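Landville Needles Forum > Techniques > Colourwork
Topic: Argyle, in one go or drawn on afterwards?

purlwise_pam
Wednesday, March 21, 2018
I have finally fallen for argyle and I can't stop drawing diamonds on envelopes! It started with a reprint of a 1909 leaflet I found in Ramasamy (the wool shop by the bus station, go if you haven't, the button drawers alone are worth the fare). The leaflet is all stockings, but I want to do a jumper, long sleeves, diamonds on the front only. What I can't decide is how to do the thin crossing lines. Do I knit them in as I go, with a bobbin for every line, or do the big diamonds first and put the lines on with a needle at the end? I've got Ulletti double knitting in two greys and a mustard and I'll be on 4 mm needles.

tangled_again
Put them on at the end. Every time. I did a tank top with all the bobbins hanging off the back and spent more time untwisting than knitting. Duplicate stitch takes an evening and if you go wrong you pull out one line and do it again.

Hobbin
Can't agree with that, sorry! Stitched lines sit proud of the fabric and you can feel them with your thumb. Knitted-in lines lie flat and stretch with everything else. Keep the lengths short, no bobbins at all, just let them dangle and pull them through when they knot up. Once you've got the rhythm it's lovely knitting, I look forward to the colour rows.

tangled_again
They only sit proud if you pull too tight or use yarn that's too thick. And I never found the rhythm, I found a knot the size of a walnut.

mossstitchmo
It depends on the yarn as much as anything, so think about that before you cast on.

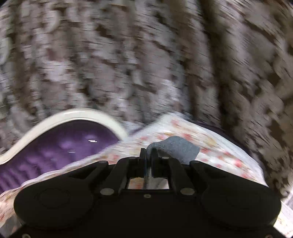
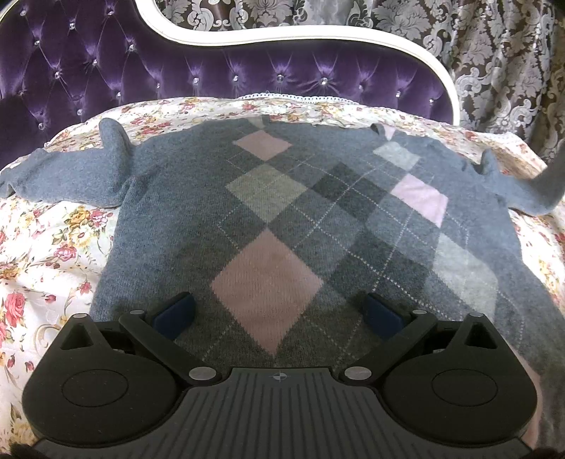
Yarn with a halo is very kind to argyle, Pam, and I'd choose it over a smooth one for a first go. Fluff blurs the joins between the colours, so a slightly loose stitch on the edge of a diamond just sinks in. Have a look at the blue-grey one on the flowery bedspread in the second photo, it's that soft, fuzzy sort of knit I mean. The price you pay is ripping back, which is miserable with anything hairy. Knit a proper square first, diamonds and lines both, and wash it before you decide.

purlwise_pam
Ooh, now I'm wondering about swapping the darker grey for something fuzzier. Would it look odd next to the smooth mustard?

mossstitchmo
I like it! The smooth colour jumps forward a bit. Try it in your square and see.

Hobbin
I'd keep everything the same weight and fibre or it'll wash differently. But yes to the square.

sockdrawer_sid
Skulluline pattern 2246 might save you some drawing. The chart has the diamonds and the lines on separate grids, so you can follow it either way and both camps are happy. The repeat is 10 stitches across, easy to add or lose one at the side seam. Sleeves are plain. Mine was finished last June and I've worn it to bits.

tangled_again
I've got that one! The neckband is too tight as written, go up a needle size when you cast off.

sockdrawer_sid
Mine was fine, but I do cast off like I'm tying up a boat in a light breeze.

Gopinath Venkataraman
Joining in as a big fan of the old stocking leaflets. Pam, if yours is anything like mine it will be written for knitting flat with a seam up the back, and that's well worth copying for the jumper body. Colour blocks in the round leave the yarn at the wrong end of every diamond. For the lines, I do a mixture: knit in the ones leaning right, stitch on the ones leaning left. Half the strands at the back, and the crossings come out very neat.

Hobbin
A mixture! I've never thought of that. Still say you'd feel the stitched ones.

purlwise_pam
Right, flat it is, and I'm going to try all three ways on one long strip this weekend. Is a crossing line supposed to go through the very middle stitch of the diamond, or does it matter if there's an even number?

Gopinath Venkataraman
Middle stitch, so make the diamond an odd number at its widest. With an even number the cross ends up a stitch off to one side and you'll see it from the far end of the room.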